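Serneno hand tool – project report, build at home 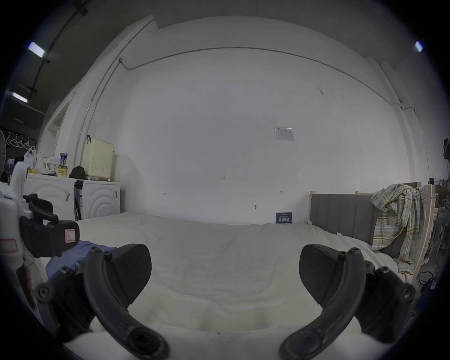 Shared Workshop Club, Curkinville – group 2

Anqi Xiong, Otakar Dvořáček, Kerttu Ruotsalainen
2025-11-19

Aim: a gripper you hold in your hand, with fingers close enough to the ones on the arm that what we learn by hand carries over. First task is bedding and clothes. Soft things, so grip matters more than force.

Fingers. Both curved, black, flat pad at each tip with a fine grid texture. Version one in September had smooth pads and the duvet cover just slid out. Grid pads are much better – shirts fine, thick duvet still slips if you only catch the top layer.

Mounting. Fingers screw onto black brackets. Otakar redid the left one becuase the pads met at an angle. Should of checked that before glueing.

Testing. 18 tries at lifting a shirt by the collar, 2 dropped. Both drops were Kerttu going in too fast, she agrees. Folding not started properly.

Cost so far 752 kr, mostly screws and failed prints.

Still to do
– softer pad material, Anqi has samples
– stop for the left finger so it cant over-close
– write up the wiring, Otakar
– repeat the duvet test with both layers pinched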